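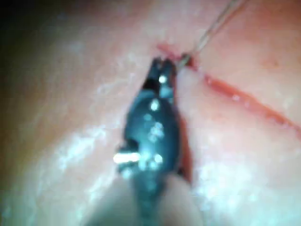 The Iltelden College surgical robotics club has 12 members, one training robot, and a supply of practice pads that goes down faster than anyone will admit to. This gallery covers our March project, which is teaching the machine to close a cut by repeating what a patient human did first. The patient human is usually Boris Koubek, who once tied 48 knots in an evening and then went home to darn a sock. Getting the jaws to the top end of a thin red slit, with the thread trailing away up and to the right, is lesson one. Lesson two is everything else, and we have been on lesson two for a while.

Our software is called Skála. It was written over winter break and it shows. It has gone through almost 4,000 lines of code and 3 complete rewrites, the last one over a disagreement about what counts as "tight." Whoever loses the disagreement gets to label the recordings. New members are told that labeling is a great way to learn the system, and some of them still believe it when they leave.
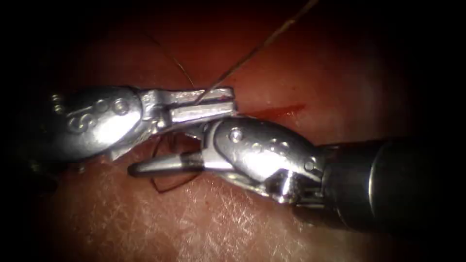
Left jaws, right tip, and a dark loop of suture hanging slack below the pair of them. Drivers are asked not to talk during this part, and spectators are asked twice.

The next round is the student demo day at Pustthorpe, where we share a table with the Sino team. They have matching shirts. We have a sign-up sheet for shirts. If you want to try the controls before then, come by the lab after class and bring steady hands, or at least one.

Page updated 01/03/2019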